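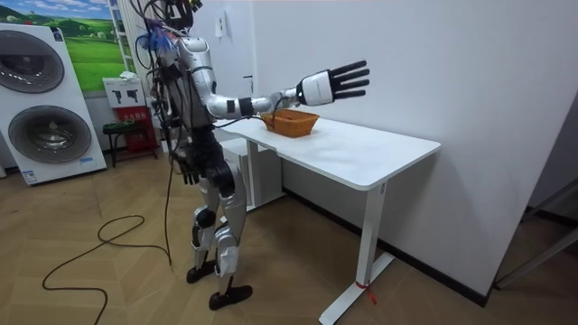
White desk, orange basket: does the pairing work?

Fomora likes to say that one warm object will fix a cold white room. I had my doubts, so the Urnen desk and the Afolabi basket got a corner to themselves in May, on a pale wood floor against an off-white wall.

The desk
White top, white T-shaped leg, flat foot. Urnen rates it for 80 kilos, and I have no plans to test that. The white cabinet underneath is plain to the point of dull - fine if you want quiet, less fine at the 928 they ask for the set.

The basket
Afolabi calls the color "saffron". I'd call it orange leaning toward tan. The rim is a thick braid and the sides flare outward, so it takes up more table than it needs to.

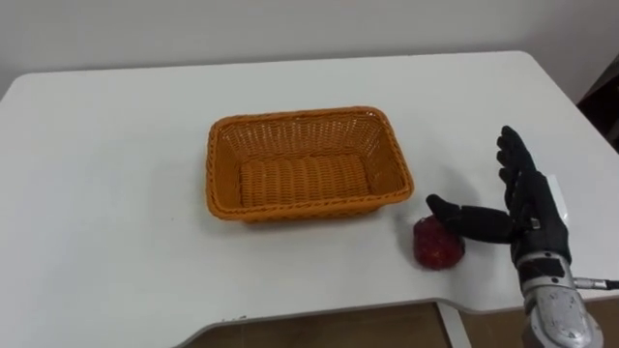 The weave I can't fault. Fine crosshatching on the sides, ribbed rows across the bottom, and it holds up close. Whether one basket warms up a whole room is another matter. Against that much white it mostly looks like a basket on a desk. Brodia sells a plainer one in natural straw, and I'd like to see that in the same spot before spending anything.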